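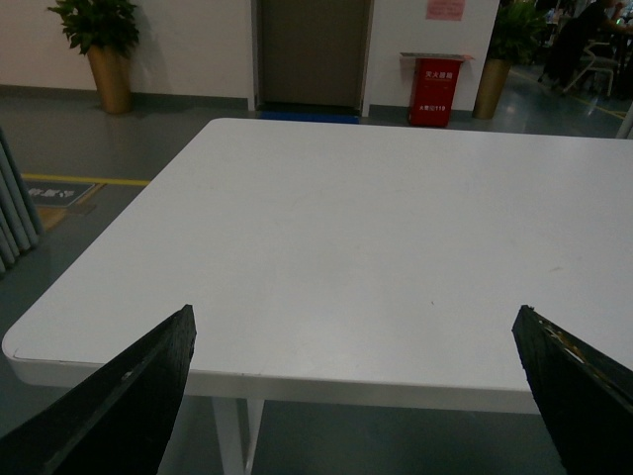
Wrist camera view keeps drifting between sessions, student arm project

Posted in: Robotics > School and club builds

Silteo
I help run a high school robotics club and we've got a two-finger arm project going for the regional showcase in March. The students drive the arm by hand to record the task (pick up a foam block, put it in a tray), then train a small model on the recordings. So far we have 300 episodes. The first lot trained fine and the arm got the block most of the time on a clear table. Then we recorded a second lot on a Sunday and the combined model is worse than the first one was on its own. It reaches short, closes early and sometimes just hovers.

Two things I know are different. The camera came off the wrist for cleaning and went back on by eye, so the fingers may not sit in the same spot in the picture as they did before. And the coating on one fingertip is scuffed, so it doesn't look like the other one any more. The students want to replace both fingertips. I'd like to avoid recording everything again if we can help it.

Is either of those enough to cause this? And is there a proper way to put the camera back in the same place each time?

Rajput
Camera position, almost certainly. The model learns where the block is relative to the fingers as the camera sees them, and a few degrees of tilt moves everything. We had the same trouble in our second year with a printed bracket that had slotted holes. Slots are handy when you're setting up and a nuisance forever after.

What we do now:

Drill the bracket for 2 locating pins so it only goes on one way. Our pins are cut from steel rod and pressed in.

Before every session, drive the arm to a fixed home pose, open the gripper all the way and save one still. Keep the first good one as your reference. Lay the new still over it at half transparency in any image editor and check the fingertips line up. If they don't, fix the bracket before anybody records.

Write the bracket version in the episode folder name. You'll want it later.

For the episodes you already have, pull the opening still from each and sort them by where the fingertips are. You'll probably find two clear groups. Train on the bigger group alone and see if the old behaviour comes back. If it does, you've got your answer and you only need to redo the smaller group. You can try shifting and cropping the odd ones to match, but that only fixes sideways movement. It won't fix tilt properly.

On the fingertips, I wouldn't swap them halfway through a data set. Wear on the coating is a small change in the picture compared with a shifted camera. The thing to check is grip. If the rubbed part is where the block makes contact, it can slip differently on that side. If you do change them, change both and record a fresh batch after.

Fivico
just record more, we had 1564 episodes by the end and it stopped caring about the camera

Clallton
More data does help, but I wouldn't tell a school club to record that many. Ours took most of a term and the kids were sick of it by the end.

I agree with Rajput about the bracket and would add the background. A camera on the wrist sees well past the table when the arm is level. It picks up the floor, the wall, plants, doors, people at other tables. If all your first lot was done with the arm starting from one side of the table and the second lot from another, the model may have latched on to something in the room. Mix the starting positions within each session so they aren't tied to a particular day. Tape marks on the floor for the table legs are worth the five minutes too - tables get bumped more than you'd think in a shared room.

Also check the exposure setting. Ours was on auto, and a white tabletop will push everything else darker or lighter depending on how much of it is in view. Lock it, lock the white balance, and write the values on a card in the parts box.

Silteo
Thanks. Sorted the opening stills last night and there are two groups, with the fingertips sitting noticeably lower in the newer one. Exposure was on auto as well. We'll train on the older group first and leave the fingertips alone for now. One of the students is drawing up the pin bracket.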